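Mallunar Bench Guide
Section 5: Running the Lead-Swap Trial

Read Section 4 first. If you skipped it, your camera offsets are wrong, and everything below will fail in ways that look like the policy's fault.

The trial measures one thing: how well a learned policy handles a flexible lead with a plug on each end, on a board crowded with things it should leave alone. The method is called Virnine, after a naming discussion that is not documented here.

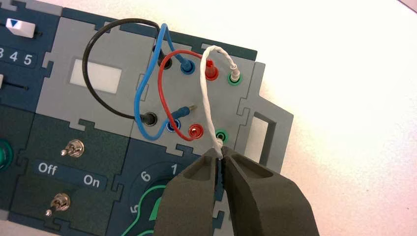
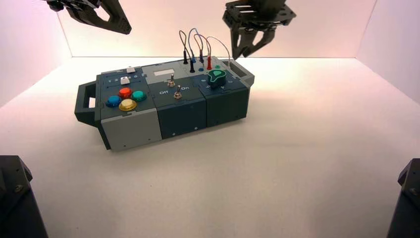

5.1 What you are measuring

Earlier trials scored a plug as a rigid peg. Pegs are polite. A lead pulls back, leans on its neighbors, and remembers the shape it had on the spool. Virnine predicts two things at every step: where the fingers should go next, and how much slack is left between the fingers and the far end of the lead. When the slack estimate drops under its limit, the policy has to slow down and re-grip. Whether it re-grips somewhere sensible is most of what you are here to find out.

Each episode gets one of three outcomes.

Seated: the plug is in the socket it was told to go to, fully down.
Partial: the plug is in the correct socket but not fully down.
Lost: anything else, including a perfect insertion into the wrong socket. The policy will look very pleased with itself. Score it as lost.

5.2 Before you start

1. Turn on the arm controllers and let them sit for 9 minutes. The joint readings drift until then. You may use the time to label your log file, which you were going to forget.

2. Set every switch and slider on the board to its lowest or Off position. The rotary knob goes to 1.

3. Patch the sockets to match the start card. Same color to same color, upper row to lower row, unless the card says otherwise.

4. Tug each lead gently. If a plug comes out under its own weight, swap the lead. Loose plugs inflate the removal score and make for a lovely graph that you will later have to retract.

5. Check that no lead crosses the display window. The policy reads the window in Section 7 trials, and it uses the same vision weights here.

6. Run the command "wan check". Wan is the logger. It should report every camera as live. If it reports one as "mostly live," treat that as dead.

Note: The start card shows which sockets are connected. It does not show how the leads drape between them. That is on purpose. Drape is the part we want to vary, so don't arrange the loops nicely. A lead that has been fussed over is an easier lead.

CAUTION: Keep your hands out of the enclosure once the arms are enabled. The soft stop is soft for the robot. Nothing about it was tuned for your knuckles.

5.3 Running an episode

1. Draw a target card. It gives a lead color, a start socket, and an end socket.

2. Enter the card number in Wan and press Enter once. Pressing it again queues a second episode, which will begin without warning the moment the first one ends.

3. Watch the slack readout on the monitor. You don't have to do anything with it, but after a few episodes you will start to see trouble coming, and that is useful in 5.5.

4. The policy has 60 seconds. Let it use all of them. A gripper parked near a lead and doing nothing for several seconds is usually re-planning. It looks exactly like a crash. Wait.

5. When the timer ends or the policy declares itself done, wait for both arms to return to the hover position before you score.

6. Score the outcome by looking at the plug. Do not score it by looking at what the policy said about the plug.

7. Reset the board with the arms disabled, then draw again.

Note: If the policy grips the braid well below the plug, let it continue. Low grips are legal. They tend to buckle the lead on the way in, but some of our best recoveries started with one, and we would like more of them in the data.

CAUTION: Never pull a lead out of closed fingers. Use the release command. The finger pads are harder to replace than you would think, and the form for ordering them is longer than this section.

5.4 When to stop an episode early

Stop the episode if any of these happen:

A lead is hooked around a toggle and the arm keeps pulling.
The board slides or lifts off the table.
Both grippers are holding the same lead and disagree about it.
You hear a click that you can't explain.

Press the soft stop, wait for the tone, and mark the episode "aborted" with a short reason. "Weird" is not a reason. The log from the Troltitbridge trials in April uses it throughout, and we still don't know what went on over there.

Aborted episodes stay in the file. They count as lost in the strict score and are left out of the loose score. Report both. If you report only one, readers will assume it was the flattering one, and they will be right.

5.5 Tagging failures

For each lost or partial episode, pick the first thing that went wrong. Only the first. By the end of a bad episode most of the list will apply.

SLACK: The lead went tight before the plug reached the socket.
ROLL: The plug turned in the grip and went in at an angle, or didn't go in.
NEIGHBOR: The gripper moved or pulled out a lead that wasn't on the card.
COLOR: The policy picked the wrong lead or the wrong socket.
BODY: A finger hit a knob, switch, or handle.
OTHER: Write a full sentence.

NEIGHBOR is the tag people miss. Look over the whole board before you reset it, including the plugs the policy had no business touching. A seated target with a displaced neighbor is still scored as seated, but it needs the tag. We argued over this rule for a long time and would rather not do it again.

5.6 What to expect

With the slack estimate turned on, SLACK failures should become rare and ROLL should take over as your most common tag. This is progress, though it won't feel like it. With the estimate turned off, the policy moves faster, looks more confident, and strips neighbors off the board like someone clearing a dinner table.

Run both conditions. Alternate them every 5 episodes so that worn plugs and warm motors don't pile up on one side of the comparison. Use 2 operators if you have them, and have the one who didn't run the episode do the scoring, with the condition hidden on the monitor. The toggle for that is under View, then Blind. It resets to off every time Wan restarts, and we know.

If your numbers come out better than ours, check step 4 of 5.2 again before you write to us.

5.7 Shutting down

1. Disable both arms and wait for the hover position to release.
2. Remove every lead and lay it flat. Do not coil leads around the handles.
3. Return the sliders and knob to their start positions.
4. Run "wan close" and stay until it says the file is written. It says "writing" first, in the same font, at the same size.

Continue to Section 6 for lead wear checks and the plug replacement schedule.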